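**Cast credits for "Lulura": request for correction**

**hirside_desk** (moderator)
Members are asked to review the cast page for the series *Lulura* before it is locked in August. The page currently lists 13 principal performers. The closing credits of the first season list 12. Please cite an episode when proposing a change.

**toledo_reels**
The additional name belongs to the actress who plays the innkeeper. She appears in 3 episodes and is credited as a guest in each. I request that she be moved to the guest section.

**mondeo84**
I must disagree. The innkeeper's name was placed in the opening titles from episode 11 onward. Under the Hirside guidelines, opening titles take precedence over closing credits.

**toledo_reels**
The guidelines refer to a full season. A single change of titles near the end does not meet that standard, in my reading.

**hirside_desk** (moderator)
Both readings have been noted. The relevant section was written for films and does not address a change during a season.

**mondeo84**
In that case I propose that the page carry a short note beside her name, stating the episode in which her billing changed. The same method was used for the stage adaptation.
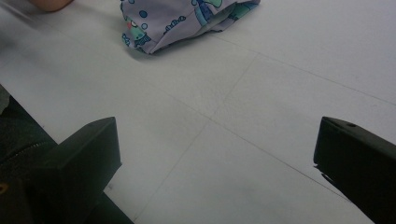
The note would also spare readers from comparing two separate lists. I am prepared to draft the wording.

**toledo_reels**
I accept a note, provided that the count of principals is returned to 12. I do not accept the present total.

**hirside_desk** (moderator)
Please post the draft in this thread. The total will remain as it is until the wording has been reviewed.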